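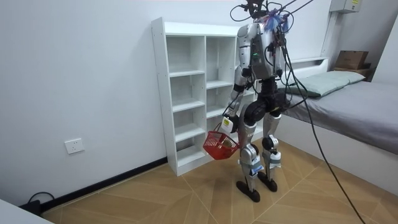 Re: [heswood-share] white cubby unit in the small room

29th May

On the list someone wrote:
> Are we keeping the big cubby unit for the Onu swap?
> And is there anything in it I need to move first?

Yes keeping it. In a rush so quick answers -

1. Contents: one red apple, right side, just under the top row. Rest is empty. Take the apple if you want it, otherwise it goes in the red basket.

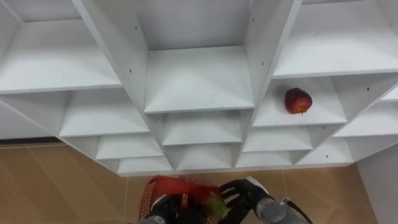
2. Labels. Gonato quoted over 400 for printed ones, no thanks. Masking tape and a marker wil do.

3. Shelf heights - leave them for now pls. We moved them in March and it took 4 of us.

4. Small red baskets stay with the unit, they are not for the swap. Same goes for the Flultau crates.

Door code is still 808. Will send times tonigth if I get a minute.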